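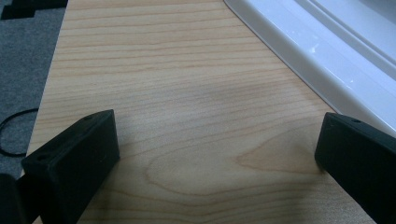 I have a theory that most of us pick out wood the way we pick out paint, by color, and then wonder why the thing we brought home is a little dull. You want something light, or something dark, or something that'll go with the floor, and that's the end of the thinking. But the color is the least of it! Look at the grain. Mostly you get those quiet lines going along together, tan and brown on honey, and then down toward the middle they open up into long ovals, one inside the other, like the rings on a weather map. Woodworkers call it cathedral grain, and I could look at it through an entire phone call with my insurance company (I have). No paint does that. No sticker made to look like wood does it for very long either, and that's what I want to complain about.

I bought a table last May. Or rather I bought a thing from Rovitz that called itself a table and had a photograph of wood glued all over it, and for a month or so I was perfectly happy. Then one morning I was eating toast and noticed that the knot by my plate was the same as the knot by the salt. Same shape, same little tail on the left. I looked further and found it again near the window. Once you've seen the repeat you can't stop seeing it, and breakfast becomes a kind of spot-the-twin puzzle. I'd paid 900 dollars for that.

My neighbor Antonina Karpenko thought this was very funny. Her kitchen table came out of a school in Sivthorpe that was being emptied, and she and her brother sanded it in the driveway over a long weekend while I brought over lemonade and opinions. It has burn marks and a place where a kid named Pidska, or a kid who admired someone named Pidska, scratched the name in with a compass point. She left that alone. She did the finish in thin coats, something soft with just a bit of shine to it, so you get the light sliding along the top when the door's open but you can still see down into the wood.

And here I do have to be fair to the other side, as I've had this argument at enough dinners. Fake grain is cheap (well, mine wasn't) and it wipes clean, and if you have three kids and a glue gun in the house I'm not going to come over and lecture you. Real wood is a pain. It moves. It gets rings from glasses. Antonina has 12 coasters and follows people around with them. There are also good reasons to think about where a board came from before you get all misty over it, and secondhand is where I'd send anybody first.

What I don't buy is the line that people can't tell the difference. The man at the Eze showroom told me this with a straight face, and he went on to tell me they had 1007 finishes to choose from, as if that settled it. I think people can tell fine. They might not say it out loud, but watch a guest sit down at a real tabletop. In a few minutes the hand goes out flat and starts following a line, usually while they're talking about something else entirely. I've watched my father do it, and he wouldn't know oak from a doughnut. At my Rovitz table people just put their elbows down.

So my plea is a small one. If you're shopping for a shelf or a cutting board or a desk, go look at it up close and slowly, and pull out the ones in the back of the stack. Tip it toward the window. Ask to see the other boards, even if the clerk sighs. Two pieces cut from the same tree can be miles apart, one all straight and sober and the other with a big set of arches running up it, and they'll generally cost you the same. Take the one you keep looking at. I did this with a plain shelf in the spring and it took me most of an afternoon and some 8 trips to the window, and the clerk was very patient about it – I bought him a coffee afterward.

The Rovitz is in the garage now with paint cans on it.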